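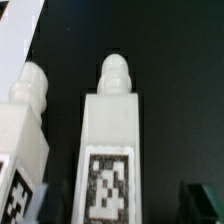

Making your own board game pieces is mostly a matter of picking one shape and repeating it until you have a full set. I have made several sets now, and the ones that get used are the ones where every piece has the same plain body and the difference between them is on a label. A white block with straight sides that narrow slightly towards the top, finished with a rounded knob sitting on a wider collar, looks enough like a pawn that players know what to do with it. The flat front gives you room for a square printed label, and a bold black and white pattern in the lower half of the block stands out well against the white. The method below is for casting that kind of piece in resin at home.

December
By the author of the Tosasard games pages

What you need

One master piece, which you will copy
Modelling board or a block of close-grained wood for the master
A wooden drawer knob or a turned finial for the top
Filler, primer and fine wet and dry paper
Silicone mould rubber
White casting resin
Plastic cups, stirring sticks and gloves
Thin plywood or stiff plastic for the mould box
Hot glue
Matt paper labels, or plain paper and glue

I use the sets for a game called Arkano, which takes 8 pieces a side. If your game needs fewer, the work is the same up to the casting stage and then there is less of it.

Making the master

Cut the block first. Mark the base as a square and draw a slightly smaller square on the top, then join the corners down the sides. Plane or sand down to the lines a little at a time, turning the block as you go so that all the faces end up matching. Keep the slope small. A steep slope looks smart but the labels sit at an angle and the top becomes too narrow for the knob.

Check that the block stands square before you do anything else. Put it on a sheet of glass and try to rock it. If it moves, rub the base on paper taped to the glass until it stops.

The knob can be turned if you have a lathe. I don't, so I look through the drawer knobs at the hardware shop for one with a domed crown. If it has no collar, cut a disc a little wider than the dome and glue that underneath. Find the middle of the block by drawing both diagonals across the top, drill a small hole there and fix the knob with a short dowel. A knob that is off centre by even a small amount will show when the pieces stand in a row.

Fill any gap where the collar meets the block. Prime the whole thing, let it dry and rub it down, then do it again. The rubber copies every scratch and every grain line, and it is far easier to sand one master than a whole set of castings.

Making the mould

The collar makes an undercut, so a mould filled round the master and left whole will not let the casting go without a fight. I cut mine down one side after it has set.

Glue the master by its base to the bottom of the mould box, with the knob pointing up. Leave a finger's width of space on all sides and rather more over the top of the knob. Run hot glue along every outside seam of the box - rubber finds its way out of very small gaps.

Mix the rubber to the instructions that came with it. Pour slowly into one corner and let it rise round the master by itself. Stop when the knob is well covered. Leave it overnight, even if the tin says you can open it sooner.

Take the box apart and cut down one corner of the rubber with a sharp blade, stopping a little past the collar. Make the cut slightly wavy so that the two edges line up again when you close it. Open the cut and ease the master out, knob last. Two or three rubber bands and a pair of flat boards will hold the mould shut for casting.

Casting the pieces

With the mould turned over, the knob is at the bottom and you pour through what will be the base. Wear gloves and have a window open.

Measure both parts of the resin, stir for as long as the instructions allow and scrape the sides of the cup while you do it. Pour a small amount first, just enough to fill the knob. Squeeze the mould gently and tap it on the bench to shift the air that gets caught under the collar. Then fill to the top.

My first 3 castings all had a bubble in the collar. Dusting the inside of the mould with a little talc and knocking out the excess cured most of it, and filler dealt with the rest.

Let each piece harden fully before taking it out. The pieces feel solid some time before they are, and one pulled out too soon will lean. Rub the base flat on the glass as you did with the master. Go over the outside lightly with fine paper to take off the seam line and any shine. I leave mine unpainted. Paint chips off the knobs, where people hold them.

Adding the labels

Print on matt paper. Glossy labels catch the lamp over the table and can't be read from the side. Use heavy black shapes on white, with a thin white border left outside the black so that you have something to cut to. Fine lines go grainy on a home printer and do not look any better once stuck down.

Cut a strip of card to use as a gauge and rest it on the table against the front of the piece. Bring the bottom of the label down to the top of the card and press from the middle outwards. All the labels will then be at the same height.

Make spares of the labels while you are printing. I keep 2 of each design in the box lid.

Storing them

A shallow box with card dividers is enough. Stand the pieces upright, with the labels facing the dividers and a layer of felt under the bases. Keep the mould too, lying flat and closed, with nothing heavy on top of it. Mine from the Yin set was stored under a stack of boards and the next castings came out visibly bent.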